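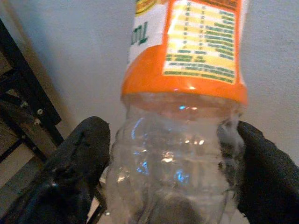
Training a grasp-width predictor for clear bottles from wrist camera views

Written by Ottilie Trummer. Code review by Leonor Abreu. Last revised 3rd March.

This page covers the second stage of the Skutside method: predicting how far to close the fingers on a transparent container, using only the wrist view. It assumes you have finished the Camham calibration and have a working episode recorder.

Background

Depth sensing is poor on clear plastic. Highlights move with the camera, and anything behind the bottle shows through it, including the fingertip. A printed label gives a much steadier signal. The method therefore finds the label first and uses its lower edge as a reference curve for the rest of the bottle.

Step 1. Select frames

Take one frame per episode, at the moment before the fingers start to close. Both fingertips should be in view. Keep frames with mild blur and grain, as the network has to cope with them at run time. Our training set has 2,000 frames, with a further 622 held out.

Step 2. Mark the label edge

Trace the lower edge of the label as a single open curve. On an upright bottle it will be slightly bowed. Do not trace the tinted band underneath, where the label colour carries through the plastic - this is the most common marking error and it shifts the predicted width. Small print does not need to be legible. Turn off the text filter in Pliltetti or it will reject most of the set.

Step 3. Mask the highlights

Run the highlight mask at its default threshold, then grow it by two pixels. Glare on the label should be masked as well. If a fingertip is visible through the bottle, mark only the part outside the bottle wall.

Step 4. Train

Start from the Crichton weights and freeze the first three blocks. Train for 18 epochs. Validation error normally levels off well before the end, but the later epochs help with bottles that lean.

Step 5. Check the result

Run the held-out set and sort by error. In our January run, 31 frames exceeded the tolerance. Most had the label edge hidden by a finger. The remainder were ribbed bottles, where the network had followed a moulded ridge instead of the label. Adding ribbed examples to the training set reduced the second group but had no effect on the first.

Known limits

Unlabelled bottles are not supported. Labels printed on clear film work only if the lower edge has a solid colour. Soft bottles need the force limit from stage three - do not run them on predicted width alone.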